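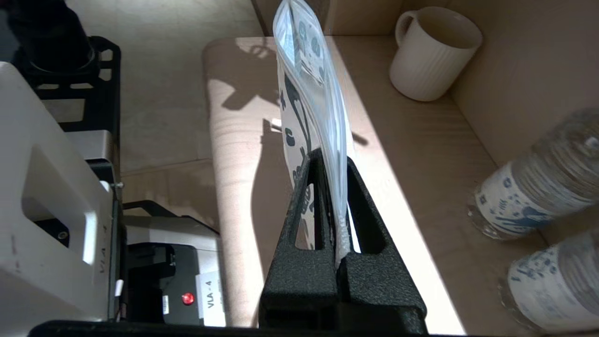

Tirside Mail-In Seed Swap Returns in July With Room for 375 Households

HIKLEY – The Tirside Garden Exchange is delighted to announce that its mail-in seed swap will be back this July, and that there will be room for 375 households, the most we have ever been able to welcome. If you have been on the waiting list, thank you for your patience and your many kind postcards. We read every one of them.

The idea is the same as it has always been. You send us seed you saved from your own garden, with the name of the plant and anything you'd like the next grower to know, and we send you back a mixed parcel put together from what other people have mailed in. Beans, squash, and tomatoes always arrive by the bucketful, but we are very fond of the odd things too – last year's parcels included a purple pea from a garden in Wamholm that had us all writing to ask for more.

Two things are new this time. The first is a children's parcel, with big, easy seeds that small hands can manage, such as sunflowers, nasturtiums, and runner beans. The second is a growing guide for fall sowing, written with our own short season in mind and printed in large type after several readers asked (very politely) whether we thought they were owls.

Sign-up is open now at the Kettle, our shop and tea room on the main street in Hikley, or by mail. Taking part is free, and we ask only that you cover return postage. Please let your seed dry fully before you pack it, and please do label it. We had a wonderful time growing the mystery packets last summer, but our beds are full.

On the opening Saturday, the Kettle will have its doors open from 9 a.m. with tea, seed cake, and a table of spare packets for anyone who would like to come in and browse. No garden is needed, and plenty of our regulars grow everything they have on a windowsill.

Questions about the swap can be left at the Kettle during shop hours or mailed to the Tirside Garden Exchange, Hikley.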